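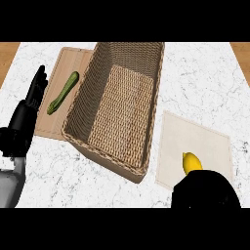
Stillus_Desk replied:
The position of our department is that the nitrate reels should be scanned before any repair of the splices is attempted. A reel that has shrunk may not survive a second handling, and the scan is the only record we can be sure of keeping.

fluldale_archive wrote:
With respect, we cannot agree. At Fluldale the splices are checked and repaired first, without exception. In July we received 30 reels from a closed cinema, and 7 of them had splices that would have parted in the gate of the scanner. An unrepaired splice puts the frames on either side of it at risk.

Stillus_Desk replied:
Does your scanner use sprockets? Ours does not, and the tension is set low for shrunken stock. That may account for the difference in practice.

fluldale_archive wrote:
It does use sprockets. The point is accepted in part. I would still ask that the guidance not be worded as a general rule, as many smaller collections have equipment closer to ours.
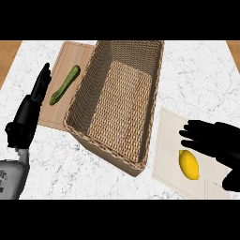

Wicker basket on a marble countertop.

pascual_lab wrote:
May I return the thread to the matter of color? The Pascual laboratory has been asked to grade a tinted print of 710 feet for which two earlier transfers exist. They do not match. The client prefers the warmer one. We hold that the print itself must be the reference, measured on the bench, and that neither transfer should be consulted until a first grade is complete.

skallen_collections wrote:
Skallen would support that, provided the fading of the print is noted in the report. A faded tint measured with great care is still a faded tint.

pascual_lab wrote:
Noted. The report form has a field for it, although it is often left blank -- including, I regret to say, by us.

Stillus_Desk replied:
A revised draft of the scanning guidance was posted to the files section on 24/12/2023. Section 2 now separates sprocketed and sprocketless scanners. Comments should be placed in this thread.

fluldale_archive wrote:
Thank you. We have read Section 2 and still object to the word "normally" in the first line.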